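Iltton tries out hand-held grippers in home kitchens

Kitchen robots learn a large part of their skill from people, and the small firm Iltton has spent this spring finding out which tool is best to teach them with. Its team in Kaltarcombe has compared hand-held grippers in ordinary homes, and the first results were shown to visitors on Thursday.

The tools are held in the hand and have two fingers that open and close, with a camera that looks over them at the work. A person carries out a household job with the gripper, and the recording is later used to train a robot arm. No arm has to be brought into the house, which makes the method quick and also much cheaper for a firm of this size.

Iltton tested 3 models in 8 kitchens. In every home the same jobs were done: clearing away bowls after a meal, moving pot lids, folding towels and putting packages back in their places. The company says that it now has 2,000 recordings which can be compared with each other.

"In our workshop all the grippers looked good," said Leidy Grajales, who leads the trial. "The table there is clean and everything on it is dry and light. In a kitchen you meet a bowl with soup still in it, and then you see the differences very fast." 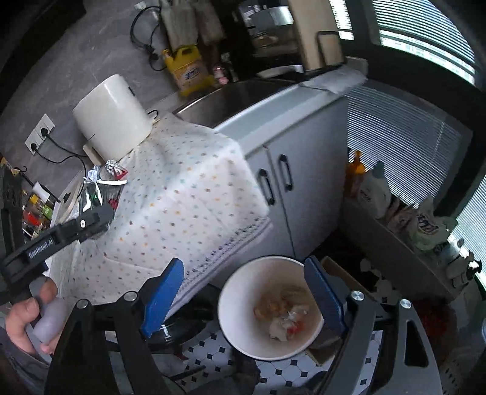

Bowls were the most difficult objects in the trial, according to Ms Grajales. A smooth rim gives the fingers little to hold, and when there is liquid inside, the bowl must stay level from the first moment. Hard plastic fingers let the bowl turn in 6 kitchens. Fingers with rubber pads held it better, but they needed to be wiped often, as grease made them slippery after a few minutes.

The team also looked at the cameras. Strong light from a window was a problem for one of the models, and some of its morning recordings could not be used. Shiny things, such as steel sinks and foil, caused smaller errors. Moving the camera a little higher above the fingers helped, although the tool then became harder to use under shelves and inside cupboards.

Comfort was the third question. The people who did the tests worked for one hour at a time, and several of them reported a tired wrist. Amparo Guzmán, who took part in most of the sessions, said that the weight mattered less to her than the handle. "If the handle is soft and not too thick, I can forget it and think about the dishes," she said. "With the thick one I was waiting for the break."

Iltton has not yet chosen a model. It will first use the recordings to train an arm controller called Rikilus, which the company develops itself, and then check whether the better grip in the homes also gives better work by the arm. Ms Grajales warned that a tool which is pleasant for a person does not always give the most useful data.

The next round starts in May at Haworth, where the team will repeat the bowl test with 2 finger shapes and a wider opening. Iltton plans to publish its full comparison when that round is finished.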